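The man who wants you to stop buying sleep

Miklós Rácz has run a sleep clinic for long enough to be tired of mattresses. He is tired of weighted blankets too, and of teas, sprays, rings that glow and apps that give you a grade before breakfast. I came to see him wanting to know whether any of it works. I left less sure about the whole trade, his part of it included. 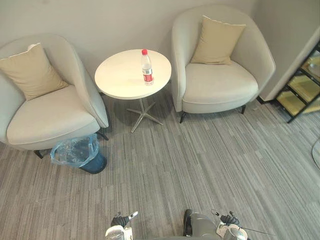 By Triin Vītola
December 2019

Rácz talks fast for somebody whose job is getting people to slow down. He had barely sat down when he started in on the trackers.

"A woman came to me with 77," he said. "I asked her, 77 what? She said that was her score. She had been sleeping fine for years, and then her son gave her this thing for her birthday, and now she was a 77 and she couldn't sleep."

What does a 77 mean? He shrugged. The makers don't say how they get the number, he told me, or they say it in a way that tells you nothing. A wristband can notice that you have stopped moving. It can pick up your pulse. From those it makes a guess about what your brain is up to, and then prints the guess as if it were your weight on a bathroom scale.

I asked whether he had ever worn one. He had, for two weeks in August, on vacation. It told him he had slept badly on the nights he felt best. "I was annoyed," he said. "I am a professional and I was annoyed at a wristband. So think what it does to people who believe it."

Fair enough, but a clinic sells something as well. Rácz's course is called Valtau, and it costs $1,285. For that you get a set of meetings, a paper diary and a good deal of plain talk about getting up at the same time every day. A person could learn most of it from a library book, and I said so.

"Yes," he said. "You could. Did you?"

I hadn't. But that is the answer a gym gives too, and I am not sure it's enough. When I asked how many of his clients were still sleeping better a year later, he said they don't all come back to tell him. He takes the quiet as a good sign. I can think of other reasons why a person who has paid that much might not call.

His business partner, Ieva Vanags, was more careful. She handles the first visits and sends a fair number of people away, usually back to their family doctor. "Some of them snore so hard they stop breathing," she said. "A diary won't fix that. Some are just sad, and they would like it to be the pillow."

She also told me about the ones who only need permission to go to bed later. They lie down at nine, tired from being tired, and then stare at the ceiling until one. She has them stay up. They hate it, she said, and plenty of them quit.

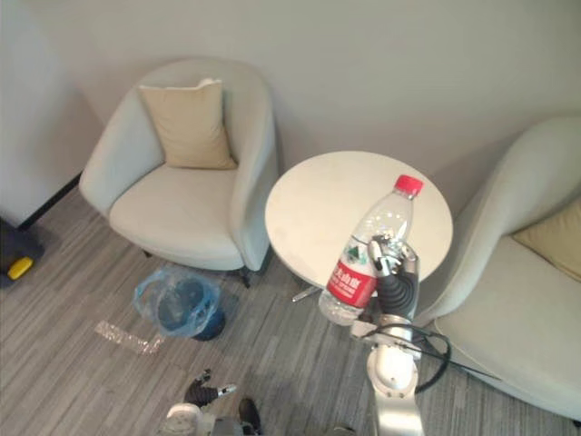 An armchair and side table in the lounge.

Neither of them would say a kind word about Muli, the powdered drink that seems to be in every drugstore this winter. Vanags read me the back of the packet over the top of her glasses. Most of it was sugar and chamomile. "It's a nice hot drink," she said. "If it said that on the front I would have no complaint."

I tried to find somebody who would defend it. Ward Vandenberghe has sold bedding and bedtime products for most of his working life, and he was cheerful about the question. People sleep better when they feel looked after, he told me over the phone, and a cup of something warm does that. When I asked if the drink did anything a cup of warm milk wouldn't, he laughed and said milk was harder to put in a packet.

Rácz laughed at that as well when I passed it on. Then he wanted to know what I do when I can't sleep. I read, I told him, usually something dull, in the kitchen with the small lamp on.

"And it works?"

Sometimes. Some nights I am still there when the paper comes.

"Good," he said, and wrote something down. I asked what. He said it was a note to call his dentist.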